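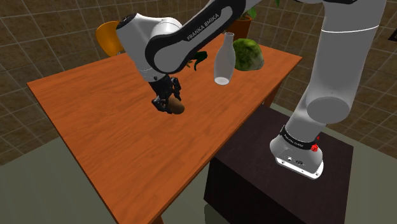
Naima Bouzid
Graduate student, Environmental Engineering

Roadside Black Carbon Before and After a Bus Depot Change: Term Project Report

Submitted 2022-09-27
Supervisor: Orestis Dimitriou
Field partners: Botond Vass, Mahmoud Fawzy

1. Background

Black carbon is the light-absorbing part of fine particle pollution. In towns it comes mainly from diesel engines, wood stoves, and poorly controlled boilers. It stays in the air for days to a couple of weeks, so a cut in emissions shows up quickly in the air next to the source. This makes it a useful measure for small local studies, where the budget does not allow a full set of gas and particle instruments.

The Skustell bus depot sits at the north end of Hameo Street. Until the spring, all buses left the depot through the Hameo Street gate and idled on the ramp while drivers completed their checks. In March the operator moved the checks indoors and sent the older diesel buses out through the rear gate, which opens on an industrial road with no housing. The newer buses, all fitted with particle filters, kept using Hameo Street.

The question for this project was whether the change could be detected at the curb with low-cost equipment, and if so, how large it was compared with normal day-to-day variation.

2. Sites

Three sites were used.

Site A: Hameo Street, east sidewalk, across from the depot ramp. Inlet height 2 m.
Site B: Hameo Street, south end, next to the pharmacy. Inlet height 2 m.
Site C: Standano Park, inside the fence of the tennis courts. Background site.

Site C was picked from a list supplied by Mahmoud Fawzy. It is upwind of the depot on most days and has no through traffic within two blocks. It is not a perfect background site. The maintenance shed has a gasoline mower and a small diesel tractor, and both show up in the record as short spikes.

3. Instruments and method

Each site had one filter-based absorption monitor logging at one-minute intervals. Flow was checked weekly with a bubble meter. The three monitors were run side by side on the roof of the engineering building before the first campaign and again after the second. Differences between units were removed with a linear correction, using the Site C unit as the reference.

Filter loading is a known problem with this type of monitor. As the spot darkens, the instrument reads low. The correction from the course notes (Dimitriou, unit 7) was applied to all data. Spots were changed at a lower loading limit than the factory setting, which cost more filter tape but reduced the size of the correction.

Wind speed and direction came from the weather mast at Standano Park. Bus departures were taken from the operator's gate log, shared by Stellan Vik at the depot office. The log gives departure time, gate, and bus number. Bus numbers were matched to engine type using the fleet list.

The two campaigns were of equal length, one before the change and one after. Hours with rain were removed. Hours with wind from the depot toward Site A were treated separately in the main analysis. After screening, 271 paired hours remained for Sites A and C. Fewer remained for Site B, where the unit lost power twice during the first campaign.

4. Data handling

One-minute data were noisy at low concentrations and often went negative at Site C. Negative values were kept. Removing them would have raised the background average and made the roadside increment look smaller than it was. Hourly means were calculated only when at least three quarters of the minutes were valid.

The roadside increment was defined as the hourly mean at Site A or B minus the hourly mean at Site C. Mower and tractor spikes at Site C were flagged by eye and removed by two people working separately, and the minutes flagged by either person were dropped.

A plume was counted when the one-minute value at Site A rose more than 1,000 ng/m3 above the running ten-minute median and came back down within five minutes. Plumes were then matched to the gate log with a window of two minutes.

5. Results

The increment at Site A was lower in the second campaign for all wind sectors. The drop was clearest in the early morning, before general traffic builds up, when departures from the depot make up most of the vehicles on the street. During midday hours the difference was within the spread of the first campaign and should not be read as a change.

At Site B the increment also fell, but the missing hours in the first campaign were mostly morning hours. The two campaigns are therefore not comparable at this site without some kind of weighting. A version weighted by hour of day is in Appendix 2. It shows a small drop with wide limits.

Site C showed no difference between campaigns after rain hours were removed.

Plume counts at Site A went down as well. In the first campaign most matched plumes belonged to the older diesel group. In the second campaign that group was almost absent from the Hameo Street gate, as expected from the new routing. The plumes that remained were matched to delivery trucks by elimination only - there is no log for trucks, and the match is weak.

Three plumes in the second campaign were matched to a filter-equipped bus, the same one each time. Its number was passed on to Mr. Vik. The result of the workshop check was not available at the time of writing.

6. Discussion

The results support a real decrease at the depot ramp in the early morning. They do not show that total emissions from the depot went down. The older buses still run, and moving them to the rear gate moves their exhaust to the industrial road. Only the end of idling on the ramp is likely to be a true reduction, and this study cannot separate it from the rerouting. A fourth monitor at the rear gate would have been needed.

The season is a second limit. The first campaign included colder mornings with shallow mixing, which raises concentrations for the same emissions. Subtracting the background handles part of this. It does not handle all of it, as poor mixing also increases the increment itself. The plume counts are affected in the same direction.

Botond Vass suggested dividing the increment by the carbon dioxide increment to get a fuel-based emission factor. This is the better method, and the plan for the next campaign includes it. The Đàm carbon dioxide sensor bought for this purpose arrived after the first campaign and was used only for bench tests.

7. Recommendations for further work

Place a monitor at the rear gate for at least one full campaign.
Repeat the Site A measurements in the same season as the first campaign.
Log carbon dioxide at Sites A and C at one-minute intervals.
Put the Site B unit on battery backup.
Ask the park for mower and tractor times so that flagging by eye is no longer needed.

8. Data and appendices

Corrected hourly files and the plume list are stored in the course folder under Skustell. Raw files are kept in the format written by the monitors. Appendix 1 has the side-by-side comparison before and after the campaigns. Appendix 2 has the weighted results for Site B. Appendix 3 has the filter change record and flow checks, including the two checks at Site C that were outside the tolerance and the hours removed as a result.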